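Jul 5, 2025

Back from Mirska with a full notebook and sore feet, so I'm typing this up while I can still read my own writing. The open day was well worth the train fare. They had split it into a tour upstairs (bench arms, the usual conveyor that goes round and round with the same boxes on it) and a hands-on session with the hand-held grippers, and I skipped most of the tour so I could get into the hands-on part early. No regrets!

For those of you who weren't at the March meeting: Mirska are the ones collecting folding data for the Flisulov arm. They do it with people holding the gripper instead of driving the arm remotely, and the camera sits on the tool, so whatever the jaws are facing is what gets recorded. I knew all that from the paper. What I hadn't got from the paper was how much your own body gets in the way of it. You want to roll your wrist, and the tool lets you, and then somebody leans over and points out that the Flisulov wrist would have hit its stop by then.

We began with picking up. I'd assumed it would be all table work, but they are keen on floor pick-ups as well, for the tidying tasks, and I can see why – the floor makes you come in low and the jaws want to land flat, and cloth that's been dropped anyhow never offers you a sensible edge. My first go, I pushed the thing along like a broom. 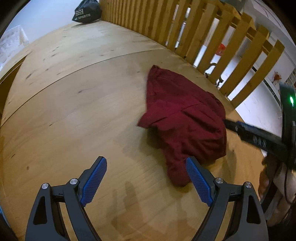
Floor pick-up, dark red one, jaws open. Second tool over on the right.

Notes on the grip itself. The finger pads are blue with a raised grid on them, and the grid matters more than I'd have guessed. On thin cotton I got a single layer nearly every time once I'd learnt to close slowly. On anything with a thick seam I got either both layers or nothing at all. The person running the session told us to aim a finger's width in from the seam and let the cloth bunch up between the pads, and that did help, though it leaves a pinch mark you then have to smooth out. I'd like to try that trick on our own parallel jaws, which have plain flat pads and let go of everything.

Closing force: I asked, and got a slightly vague answer. It's whatever your hand gives it. They log the opening between the fingers and leave the force out. Fine for T-shirts. I'm less sure about towels, and I wrote TOWELS?? in the margin and underlined it, so one of us should chase that up.

Then two-handed work, and this was the bit I'd come for. Each of us got a gripper for each hand or shared a pair with a neighbour, and worked through their list: flatten, find the corners, fold in half, fold again, put on the pile. My best time for a whole fold was 46 seconds and I was extremely pleased with myself until I heard that their regulars do it in 20. Mind you, the regulars have been at it since March and their piles are lovely and square. Mine looked like something you'd sit on by mistake.

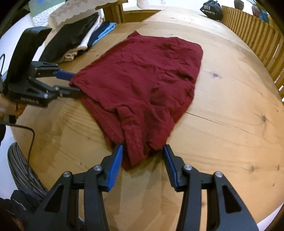

The left hand is the trouble. I kept parking it on the edge of the cloth as an anchor and forgetting about it, and when I went to fold with the right, the whole lot came towards me in a lump. You have to let go at the proper moment, and with a pair of jaws on the end of your arm you can't feel when that is. I tried watching the fingertips instead of the cloth and got better quite quickly, then worse again when I got tired. They limit people to 12 folds before a break, and I now understand that rule completely.

A few other things, in no order:

The cables bother me. Mine kept draping itself over my forearm, and once across the cloth itself, and I wonder how many of their recordings have a cable wandering through the middle. They say it doesn't matter for training. I'd want to see that tested.

Shadows and glare. The far end of a pale table by a bright window goes very white in the recordings, and I watched one back on their laptop where the cloth was perfectly clear and the background had gone to nothing. Our bench at Fatby has that window on the left, so we'd get the same in the mornings. Blinds?

Bad takes. They keep them! I liked that a lot. If you fumble the corner and pick it up again, that stays in, and they mark it afterwards. Quite a few of mine will have been marked.

Left to itself the Flisulov arm did two folds for us at the end of the afternoon. The first was good. On the second it took hold of both layers, paused for ages and then carried on as if all was well, and I have never felt so much sympathy for a machine.

I asked about borrowing a pair of grippers for the Tennant job and they were open to it, provided we use their garment list and their table height. I said yes without checking our table height. Sorry. It's adjustable, I think, with the big spanner.

My plan for next week is to do the flatten-and-corners stage only, same cloth over and over, and leave the pile for later.

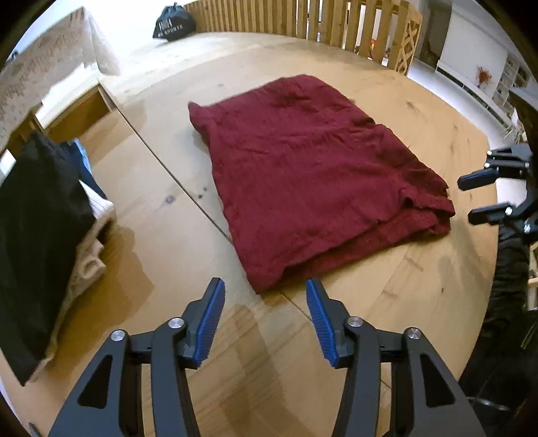 Comment added by a reader at Fatby: please don't start with one garment, we did that with the tea towels and the arm was hopeless on everything else afterwards. Mix them up from the first day, even if it makes your times look awful. Also the table does adjust, but the spanner is at Tennant.

Fair point about the tea towels, I'd forgotten. I'll take a mixed bag, dark and light, a few with thick seams, and I'll pick up the spanner on my way through.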